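Why does a big square have lines in the ground?

From the series Look Down! Look Up! for readers from 7 to 11 years

Have you ever played the game where you must not step on the lines? You walk across a square or a pavement, and every line is a river with crocodiles. Children play it in many countries. But who put the lines there, and what are they for?

To find the answer we have to look at the ground, which most people forget to do when they go for a walk.

What is a square?

In a town, a square is an open place between buildings where people can walk, meet and sit. It has the name "square" even when it is not really square. It can be long, round or have a very strange form. Another word for it is plaza, which comes from Spanish. In Italian it is piazza and in German it is Platz. These words are cousins. They all come from a very old word that meant a broad street.

Some squares are covered with grass, and some with small round stones called cobbles. Many modern squares are paved. Paved means that the ground has a hard, flat cover, so you can walk over it in nice shoes after the rain and not bring half of the mud home with you.

Slabs

The flat pieces that cover the ground are called slabs. A slab can be cut from real stone, or it can be made of concrete. Concrete is a mix of cement, sand, little stones and water. When it is fresh it is soft like thick porridge, and you can pour it into a form. After some time it becomes as hard as a rock.

Slabs can be small like a school book or bigger than your bed. Small ones are easy to carry, and if one breaks you can change it quickly. Big ones look calm and tidy, but they are very heavy. In the town of Arnberg the workers needed a small crane to lay the slabs in front of the library, and the whole work took 40 days. When it was finished there were 1,409 slabs. A school class counted them all with chalk in their hands!

What is a joint?

The thin line between two slabs is called a joint. You have joints too, in your knees and elbows. A joint is a place where two parts come together.

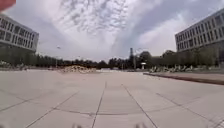 Pale slabs with dark joints between them, under a cloudy sky.

The ground of a big square looks as if it lies quite still. In truth it moves, only so little and so slowly that we do not see it. In summer the sun makes the slabs warm, and warm things grow a tiny bit. In winter they become cold and shrink again. If the slabs were pressed together with no room at all, they would push against each other on a hot day. Then a corner could break, or a slab could even lift itself up like a little tent. The joint gives them the room they need.

You can feel this with your own body. Stand with your friends in a row, shoulder to shoulder, very close. Now everybody takes a deep breath. It becomes tight! Take a small step apart and try once more. That little gap is your joint.

Often the joints are filled with something, for example sand or a soft material that can be squeezed. Joints with sand let some rain go down into the earth. On other squares the joints are closed, and the water has to go somewhere else. For this reason many squares are not completely flat. They have a slope so gentle that your feet do not notice it, but a marble does. The water notices it too and runs to the drain.

Why do the lines come together?

Stand in the middle of a long joint and look along it, as far as you can. Then look at the next joint beside it. Near your shoes they are far apart. Far away they seem to come closer and closer to each other, like the two rails of a railway.

Do they really come closer? You can walk there and measure. The gap is the same as before, and now it is the place where you started that looks narrow.

This is called perspective. Things that are far away look smaller to our eyes, and this is also true for the gap between two lines. Painters use it when they want to show a deep street on a flat piece of paper.

Try it on paper

You need a pencil, a ruler and a sheet of paper.

Draw a line from left to right, a little above the middle. This is your horizon, where the ground seems to meet the sky. Make one dot on it. Now draw some straight lines from the bottom of the paper to the dot, spreading out like a fan. These are the joints that run away from you.

Then draw lines across, from left to right. The first ones should be wide apart, and each new one a bit closer to the last. Suddenly you have a paved square. Put a row of trees on the horizon and a tall building on each side – or a castle, if you like it better.

How old are paved squares?

Very old. The people of ancient Rome paved their market places with stone more than 2,000 years ago, and in some towns you can still walk on these stones today. They are not so flat any more. So many feet and wheels have gone over them that some have deep tracks.

Be a ground detective

The next time you cross a square, look for these things:

Is the colour of every slab the same? A slab that looks newer was perhaps put in later.
Is something growing in the joints? Moss and small plants like it there.
Do all joints go straight, or can you find one which makes a curve?
Where is the drain?

Please do your detective work only where no cars or bicycles are driving.

Words to remember

Slab – a flat, hard piece for covering the ground
Joint – the line or gap between two slabs
Horizon – the line where earth and sky seem to meet
Slope – ground that goes a little up or down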